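Posted in February by Signe Fjeld
2 min read

Equipment Planner, Kitchen Robotics (contract)

Torkby needs a planner to run its purchasing for robot arms that handle tableware. You will compare quotes, keep the budget current and book delivery for 16 arms — spares and service cover included. Benches are tested in simulation before any order is signed.
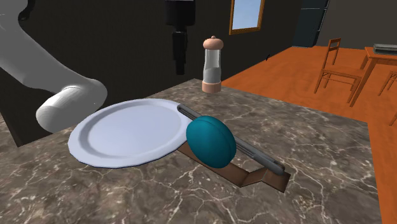
You will also check reach and clearance with our modelling group, then write the purchase case. Two years in capital buying preferred. Send a resumé and cover letter to Tuva Nygård.

We use cookies to remember your settings. Accept | Manage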